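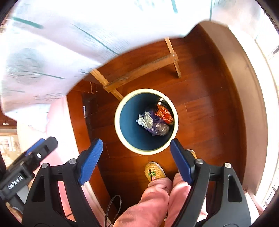

Storgate to Begin Food Scrap Pickup at Nine Drollthorpe Apartment Buildings

For release 28 May 2022

DROLLTHORPE – Storgate, the property management company, will start collecting food scraps from renters at nine of its apartment buildings in Drollthorpe this summer. Pickup will be offered to every household in the nine buildings and is voluntary. Residents who do not sign up will see no change to their regular trash and recycling service.

Households that take part will pay $5 a month, added to the rent statement as a separate line. The fee covers a lidded kitchen pail, a starter roll of compostable liners and all collections. There is no sign-up charge, and residents can cancel at the end of any month by returning the pail to the leasing office.

The scraps will be hauled by Sharifi Organics, which runs a composting yard outside town and already serves restaurants and two grocery stores in the area. This is the company's first contract with apartment buildings.

"Renters have been asking us for this since before I took the job," said Alcides Quintana, director of building services at Storgate. "People who own a house can put a compost pile out back. If you live on the fourth floor, you put your coffee grounds in the kitchen trash and it goes down the chute with everything else. We wanted to give them somewhere to put it."

How the service will work

Each building will get a set of locked brown carts, kept in the same room or outdoor enclosure as the recycling carts. Residents who sign up will receive a key code for the carts along with their pail. They can empty the pail at any hour. Sharifi Organics will empty the carts two times a week and swap them for clean ones at every visit.

The carts will accept fruit and vegetable scraps, bread, rice, pasta, meat, fish, bones, eggshells, dairy products, coffee grounds, paper filters and tea bags without staples. Plain paper napkins and paper towels are also accepted. Plastic bags, diapers, pet waste, glass, metal and foam trays are not. Labels with the full list will be fixed to the lid of every cart in English, Spanish and Farsi.

Plastic labeled "biodegradable" will not be taken. The only liners allowed are the ones supplied with the pail, or others carrying the same certification mark. Replacement rolls will be sold at the leasing office at cost.

Trial at Stivby Court

The decision follows a trial held in April at Stivby Court, a Storgate building on the east side of Drollthorpe. Residents there used the carts free of charge for the month and filled out a short survey at the end.

The most common complaint in the survey concerned the kitchen pail, which many residents found too large for the counter. As a result, the pail will now come in two sizes. Households can choose either one when they sign up and can trade it later at no charge. Several people also asked that the carts be moved away from the bicycle racks, and that has been done.

Roya Ghasemi, operations manager at Sharifi Organics, said the loads from Stivby Court were cleaner than the company had planned for.

"We budgeted extra sorting time and ended up not using much of it," Ghasemi said. "What we did find was mostly produce stickers and rubber bands. We would still like people to peel the stickers off, because they come through the screens and end up in the finished compost."

Ghasemi said that households do not need to buy special equipment or rearrange their kitchens. "An ordinary wastebasket is fine for the trash that is left over. Keep it where it has always been. The pail can go on the counter, under the sink, or in the freezer if you only cook on weekends."

What happens to the scraps

Material from the carts will be mixed with wood chips and yard trimmings at the Sharifi yard and turned over a period of months. The finished compost is screened and sold to landscapers and farms. Under the agreement with Storgate, part of it will come back to the nine buildings each spring for use in the planting beds. Residents with balcony containers will be able to take home a bag while supplies last.

Sign-up and information sessions

Sign-up forms will be available at all Storgate leasing offices and through the resident website. Pails will be handed out in the order that forms are received. Residents of Stivby Court who took part in the trial may keep the pail they have, but need to fill out a form to continue.

Storgate and Sharifi Organics will hold an evening information session in the lobby of each building before service begins. Staff will bring both pails and a sample cart, and will answer questions about odors, cleaning and billing. Dates will be posted in the elevators and mail rooms.

Residents of other Storgate buildings may ask to be put on an interest list. The company will review the service after its first year – including the monthly fee – before deciding on any expansion.

About Storgate

Storgate manages rental apartments in Drollthorpe and nearby towns. The company handles leasing, maintenance and grounds care for the buildings in its portfolio.

About Sharifi Organics

Sharifi Organics collects food and yard waste from businesses and makes compost for wholesale and retail customers. Its yard is open to the public on weekdays for compost sales.

Media contact: Alcides Quintana, Building Services, Storgate, Drollthorpe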